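Camera payload pre-ship checklist — Ridbridge bench
Friday, November 5, 2021
Unit: Oma flight spare, wide-angle camera plus electronics box
Going to: Brerkport, thermal vacuum chamber

Comments typed in as I went. OK = done, OPEN = somebody has to come back to it, N/A = skip.

1. Paperwork
Build log matches serial on housing — OK
Open defect reports closed or waived — OPEN. Two left, both cable labels. Neither stops shipping but Brerkport will ask.
Connector mate/demate log — OK. J3 at 20 mates. Use a saver from here on please, no exceptions.
Torque sheets signed — OK. Page 4 is a photocopy, original is in the July binder.

2. Grounding and static
Wrist straps tested this morning — OK
Bench mat to ground — OK
Humidity in limits — OK, low side though. Humidifer tank needs filling before Monday shift.
Chassis bond, box to camera bracket — OK on second try. First reading high, cleaned the lug, fine after.

3. Housing and lens
Front element under bright light — OK. One speck near the rim, outside the used area. Leave it. Do not wipe.
Lens cap tether — OPEN. Tether is frayed. Replace, don't knot it again.
Fasteners staked — OK, all 7 on the front ring. Stake on the last one is thin but it's there.
Vent holes clear — OK
Red tag covers fitted — OK. Count them off again at the chamber, they come off before pump down.

4. Electrical
Power on at low line — OK
Power on at high line — OK
Inrush — OK, same shape as last time
Survival heater, side A — OK
Survival heater, side B — OK. Slow to show on the readout, gave it a minute. Software thing, the Li team already knows.
Safe mode command — OK, tried twice
Memory check — OK
Harness strain relief — OPEN. Clamp nearest the box is loose enough to turn by hand. Needs doing before it goes on a truck.

5. Image check
Dark frames — OK. 67 hot pixels, limit is 390, no change worth writing up.
Flat field — OK
Target chart, center focus — OK
Target chart, corners — soft in lower left, same as the July run. Within spec. Would still like Li to look at the July set next to this one.
Frame drops over long run — none
Timestamps — OK, clock was off at first becuase the bench PC had not synced. Resync before you start, every time.

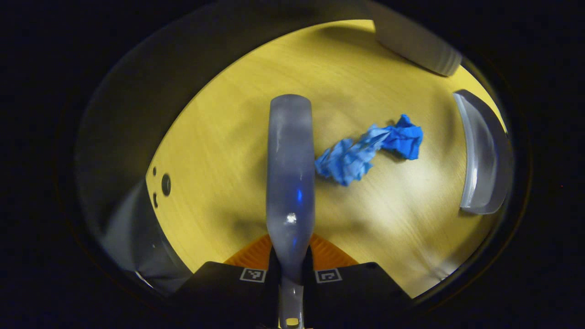 Raw files copied to both drives — OK
File names follow the plan — mostly. First batch has the old prefix, will rename.

6. Packing
Inner bag purged and sealed — not yet, waiting on the clamp
Desiccant in date — OK
Shock loggers armed — OPEN, one has a dead battery. Spare in the gray cabinet, bottom drawer.
Case foam — OK, small tear by the handle side. Does not touch hardware.
Case latches — OK, left one stiff
Lift points marked — OK

7. Handover
Brerkport told about later arrival — OK, by email, no answer yet
Chamber slot confirmed — OPEN. Call, don't email.
Key for the case padlock — taped inside the paperwork folder. Take it OUT of the folder before the folder goes in the case. Yes, this happened with the Li unit.

Status: not released. Clamp, tether, logger battery, then seal and sign. Labels can be closed at the chamber if they agree in writing. Next person, start at section 4 and redo the harness line first.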